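Right, a thread on the Bilisstead road scheme. I drove the whole thing there and back this morning to see what the fuss was about.

The leaflet from Nosent says the works have given us "a calmer, more continuous journey". It's a dual-purpose leaflet: half map, half adjectives.

1/ The fast stretch
Wide lanes, fresh-looking white lines, and the same habit as ever of people sitting alongside you for a mile. Corrado Mancuso at the residents' group reckons lane discipline has improved. I'd like to know where he was standing.

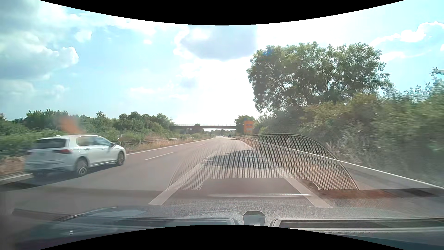 What is the limit on this bit now?
Still 80 km/h, dropping to 30 once you reach the houses. The leaflet has it on the back, in the small type.

2/ The drop to 30
My main gripe. You come off a road built for speed and you're meant to lose 50 km/h on the strength of a sign. No narrowing, no island. Stüber did the design and I'm told islands were in the first version.

Nosent's own survey logged 1228 vehicles between breakfast and noon and calls the average speed "encouraging". It doesn't print the average speed. I've written to ask.

3/ The tree-lined end
Pretty, I'll give them that. Big leafy trees, plenty of shade on the tarmac. But it's a street where people live, and it's being sold to us as the last leg of a through route.

Wiebke Gerlach has been asking for a proper crossing down here since December. She got a reply with 1000 words in it and no crossing.

Parking is the other thing. The plan says it will be "rationalised". I've read that paragraph four times and still couldn't tell you where anyone is supposed to leave a car – or whether the trees stay.

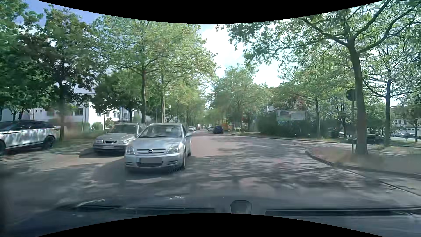 4/ What happens next
Skusach are meant to be doing an independent review. They also did the traffic model, so make of "independent" what you like.

Comments are open until the end of the month. Keep it short, and ask for the speed figures by time of day. If the scheme works as well as they say, it shouldn't be hard to show us.

Will post Nosent's reply if I get one.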